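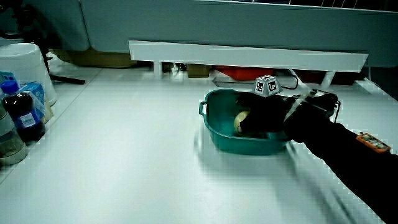 Game Audio 2: Interactive Sound
Handout for session 6: Building the sound set for a playable character

Read this before the lab. The project file is called Ulero and is in the shared folder. Work on your own copy, as the original gets overwritten whenever the build is updated.

1. What counts as a sound set

A character's sound set is everything the player hears because that character is in the match: footsteps, jumps, landings, attacks, ability sounds, hit reactions and voice lines. Menu sounds and music are handled separately and are not marked in this assignment.

In Ulero there are two finished characters you can listen to, Kema and Wullema. Kema is light and quick, so her footsteps are short and have almost nothing below 450 Hz. Wullema is heavy. His steps have a slow tail, which sounds good alone but gets in the way when several characters are on screen. We will fix this together in the lab.

2. Priority

The engine plays a limited number of sounds at once. In our build the limit is 55 voices. When it is reached, the sound with the lowest priority is stopped. Use this order, highest first:

Player's own abilities
Enemy abilities aimed at the player
Hit reactions
Voice lines
Footsteps and cloth
Background loops

A common mistake last year was giving every sound top priority. The engine then drops whichever started first, and long ability sounds stop halfway through.

3. Variation

Any sound that repeats often needs more than one version. Make 6 footsteps for each surface, and set the random container so it never plays the same file twice running. Small pitch changes help, but keep them under 2 semitones or the character seems to change size.

Ability sounds are different. Players learn to recognise them, so the start of the sound should stay the same every time. Put any variation in the tail.

4. Distance

The arena map, Figueiredo, is wide and seen from the side. Distance is measured from the centre of the screen and not from the character. Check your fall-off curves at both ends of the map, with headphones and then on the lab speakers.

5. To hand in

A full sound set for the third character, who has animations but no audio yet. Include the project folder, a one-page cue list and a short screen capture of a match with music turned off. Name files with character, action and number, all lower case, no spaces.

Deadline: 22nd February, at noon. Late work goes through the school office.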